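Forum > Manipulation > Data collection > Hand-held grippers

Training from hand-held demos: fridge door fails, everything else works
Amow

We train a two-arm policy from demonstrations recorded with hand-held grippers, wrist views only. After 148 demos it handles drawers but stalls at the door of a small fridge. The operator stands over the cabinet and works from above, a gripper in each hand.
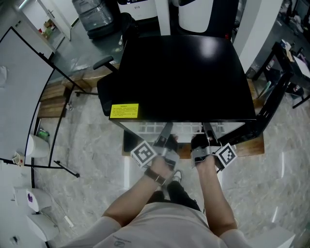

Replay error on the door episodes is no worse than on the drawers, so I doubt tracking is the cause. More data, or different data?

Poon

More data. We had 661 episodes before ours did anything useful.

Hartmut Albers

I would look at what the wrist view contains before recording more. Once the door is open, the hinge side is often far from the fingers, and a short observation history can't tell opening from closing.

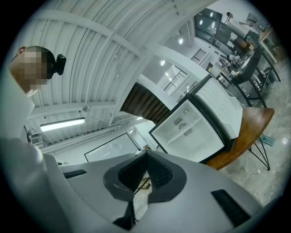 Wrist view with the fridge door open.

Two changes helped in our Fudurine runs:
- observation history raised from one step to 3
- start pose varied in height as well as distance

With 102 door episodes recorded that way, the stall went away. Check latency matching too — a late gripper command looks much the same in the logs.

Trodetti

What's your action horizon? Ours stalled until we shortened it. Didn't keep the numbers.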